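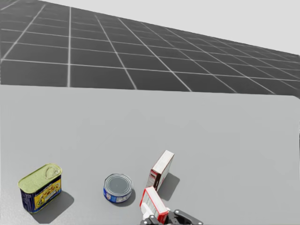 4/22/24. Spent the evening on the pantry log, which has been out of step with the shelves since February. The rule I set then was one line per item, with shape, net weight, date in and date out. Shape matters more than I gave it credit for. A rectangular meat tin with rounded corners and a ring-pull lid, the navy one with the yellow label panel, packs side by side with almost no dead space, and a small cardboard box does nearly as well. Round cans waste the corners. On a shelf 33 inches wide the loss adds up to one full column, and I have been giving that column away on every shelf.

Measured the cupboard again. Usable width 33, depth less than I had written down, because the back batten was never subtracted. Corrected the sheet. The lower shelf sags in the middle under a full load. It was fine when it held only dry goods. Moved the heavy stock outward over the brackets and the gap under the straightedge closed by half. Will fit a center support when the Jirdale order comes in. They quoted 54 for the bracket and the screws, delivery separate.

Yaqin Cao called at seven about the shared order from Gikberg. She wants rice and beans again and no more soup. Agreed on 2 sacks of rice, one for each household. Her share of the last order is still open on my side of the ledger, but she paid for the flour in February, so the balance is close to even. I need to find the receipt before I say so.

Rewrote the rotation procedure. New stock goes in at the left, old stock comes out at the right. The earlier version had new stock at the back, and it failed in practice — reaching over the front row is awkward and I stopped doing it after a week. Dates go on the lid in grease pencil. Marker rubs off the coated tins.

Total on the sheet now stands at 848 ounces of canned goods, net. Shuzhen Fan thinks net weight is the wrong unit and that I should log meals. She has a point for the stews, less so for tomatoes. Left the column as it is and added a blank one beside it.

The scale reads low again. New battery tomorrow, then recheck the flour bin. Stoltby closes at five.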